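Last updated January 20, 2026

## Cleaning the condenser coil on a Zurik packaged chiller

Coils near the coast or beside a busy road clog faster than the service book allows for. At our Stindamness site we clean them every 3 months, with an extra wash in August.

You will need a soft brush, a fin comb, a low-pressure hose, coil cleaner (we use Jurent, diluted as per the label) and a clear bin for screws and panel clips.

1. Stop the chiller at the controller and let the pump run on until it shuts down.
2. Isolate and lock off the power at the main switch. Check for dead before opening anything.
3. Remove the side panels. Keep the screws from each panel together, as they come in two lengths.
4. Brush the fins lightly, always in the direction they run.
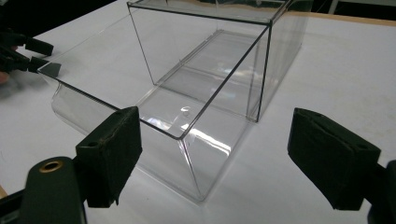

*Clear bin with a low, rounded front.*

5. Cover the electrical box and fan motors with plastic sheeting.
6. Spray the cleaner on from the bottom up and leave it for the time on the label. Don't let it dry on the coil.
7. Rinse from the inside out where you can reach. Hold the nozzle square to the fins so they don't fold over.
8. Straighten any bent fins with the comb. Up to 18 fins per inch can be done by hand if you go slowly.
9. Take off the sheeting, refit the panels and restore power.

Run the unit for half an hour and write down the head pressure on both circuits. If one is still high, check the fan rotation and the Moussa pressure switch before calling for service. Units past 4000 running hours should also have their fan bearings checked while the panels are off.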